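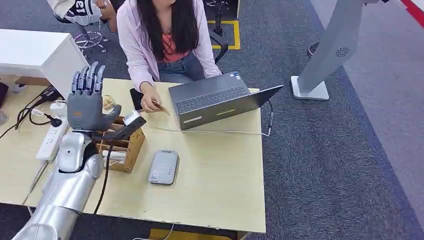

Figure 1. The right-hand side of the desk was in use during the session, with the wooden organizer box next to the robot hand.

Our project at Gallwood began with a simple wish – we wanted a robot hand to take a thin card from a person and keep hold of it. Thin things are hard, as anyone who has dropped a bus pass knows, and we spent most of September learning just how hard! We planned 400 handovers, 200 with the thumb closing first and 200 with the fingers closing first, and we gave the hand 10 seconds for each.

Before every block we sent the arm back to a rest pose with the hand open, and we checked the finger joints there.

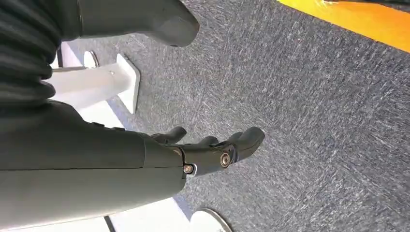

Mariann Boros asked whether the rest pose might be hiding a drift in the thumb angle, and she wanted the joint readings saved at the start of each block as well as the end. We took her advice (a little late, we admit) and repeated the first block on a Wednesday.

Thumb-first gave us the steadier grips, and we were so pleased with it that we tried hotel key cards too, which are glossy and slide easily. 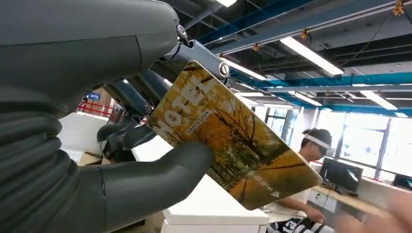 Erzsébet Major wrote back that a steady grip is only half a handover, and that we should also measure how gently the hand lets go. We agree with her, and release is where we would love to start next term.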